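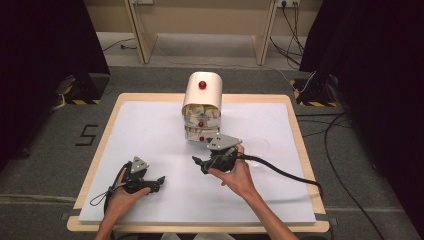
Jade Bloxham asked at the very first briefing whether she was being asked to train her own replacement, and since then almost everyone on the packing side has put it to us in one form or another. It seems only right to begin there.

Staff area > Changes at work > Handheld gripper sessions: your questions

Are we training our own replacements?
No jobs at Benik are being removed under this programme, and that is written into the agreement each of you was given in September. What will change is the mix of work. The robots should take on more of the repetitive handling, and people will spend more of the day on checking, setting up and the awkward orders that need a bit of thought – which many of you have told us you'd rather be doing anyway!

What would I be doing in a session?
You hold one gripper in each hand and carry out a small handling job at your own pace, much as you would with your fingers. The movements are recorded, and the robots learn from them. It does feel clumsy to begin with, so please don't worry if your first few tries go badly.

How long does it last?
A session is 2 hours, with a proper break in the middle (tea included), and you can stop sooner if your wrists or shoulders start to ache. Do tell whoever is running the session, even if it seems a small thing.

Do I have to take part?
Not at all. So far 204 of our 296 colleagues have put their names down, and the rest carry on with their usual shifts and their usual pay.

Could the recordings be used to judge how fast I work?
They can't. Your name is taken off before the recordings leave the room, and line managers have no access to them.

Who do I talk to if I'm still uneasy?
Ilze Toom is very happy to sit down with anyone, alone or with a friend from the team, and she keeps the hour after lunch free for it – just knock.

Contact: People Team, extension 1498 | © Benik | Back to top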